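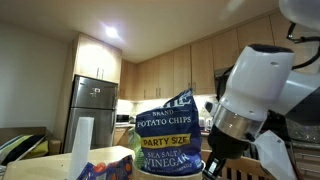 Thank you to everyone who came to the reading room in Portela last night. We put out chairs for the usual small group and we had to bring more from the upstairs office. My grandmother would be very surprised.

For those who could not come: Marina Stergiou and I spoke about the strike at the Jimton cannery and the women who lost their work after it. My grandmother, Iolanda Rocha, was one of them. Marina found the company's dismissal list, and there are 113 names on it.

My grandmother is number 17. Next to her name somebody wrote "talks too much" in pencil. The family always told us that she left the cannery to get married. I believed this until I was a grown woman with children of my own.

I want to say something about Marina's introduction, which was difficult to hear but very necessary. She explained how the list was passed to other employers in the district. A woman on it could not get work even washing bottles. It was done quietly, and for years the families thought they only had bad luck.

After the talk a man stood up and said his mother's name. Then he asked if we could look for it. Marina looked, and it was there, on the second page. He sat down again and did not speak for a long time. His sister held his coat.

Joaquín Salinas asked me why we do this now, when almost all of the women have died. It is a fair question and I did not answer it well. I said something about respect. What I wanted to say is that my mother is still ashamed of being poor as a child, and she should not be.

My mother was in the front row. She has not read the manuscript yet. She told me that I speak too fast, and that her mother's blue dress was green. I will correct the dress.

A correction also from me. I said that the cannery closed in 2000. Welington Medeiros, who worked in the packing room until the end, told me politely that the last shift was in April of the year after. Thank you, Welington. Please keep telling me these things.

Several people asked for a copy of the list. We are not putting it on the internet, as some families have not been contacted. If you think that a relative is on it, write to me in a private message with her full name and, if you know it, her name before marriage.

We will give the talk 2 more times in spring, and I will post the places here when they are confirmed. If you have photographs of the cannery, even bad ones, please bring them. We scan them while you wait and you take them home with you.

Edileuza Araújo
17 Dec 2024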